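I slept badly and got to the office before the coffee machine was even switched on, which meant I had the little kitchen to myself for almost 2 hours. Bliss! We're on the pan task this month: pick it up, move it, put it back on the hob, let go, go home. A toddler does it without looking. I do it with my tongue between my teeth and my shoulders up round my ears.

Boruvach (that's the project, and I still can't spell it without checking) wants 692 good runs before the end of the month. I had 19 by mid-morning, which sounds feeble until you hear that I'd also thrown a fair few away. The rule is that if I dither, it doesn't count, because the robot will learn the dithering as well. It copies everything. Last month I had a habit of pausing just before I closed the gripper, a sort of deep breath, and now the arm does it too when it runs by itself. I was mortified. It's like hearing your own laugh on someone's phone.

The hardest bit is still depth. Steering by remote, I know perfectly well where the pan is, and I still come down a finger's width too far forward and nudge it across the stove. Going in slowly from above works best for me. My colleague swears by coming in low from the side, but then she drives like that too.

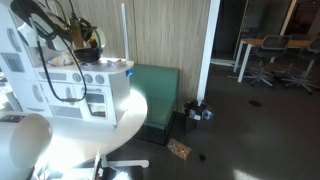 Sonby, September

Afternoon now, and a much better mood. The sun comes right across the table at this time of day and bleaches the end of the kitchen to nothing, so I've learnt to keep my eyes on the pan and leave the rest alone. The black cable is my other enemy. It hangs down in front of the oven door in a great big loop and I spend half my life wondering if I'm about to hook a knob with it. I asked for a clip weeks ago and was told one is coming from Brokico — I'll believe it when I see it.

Got to 62 before I packed up, my best day so far, and the last dozen felt easy, like when you stop thinking about the pedals on a bike. I even tried a few by hand, holding the arm and walking it through the move. Lovely and smooth, but my wrist aches now, so back to the remote tomorrow.

Ammann rang about the oven door task. I said yes before I'd thought about it. That door is tiny! Must ask whether we're meant to open it all the way or just a crack.

Soup for tea, and an early night.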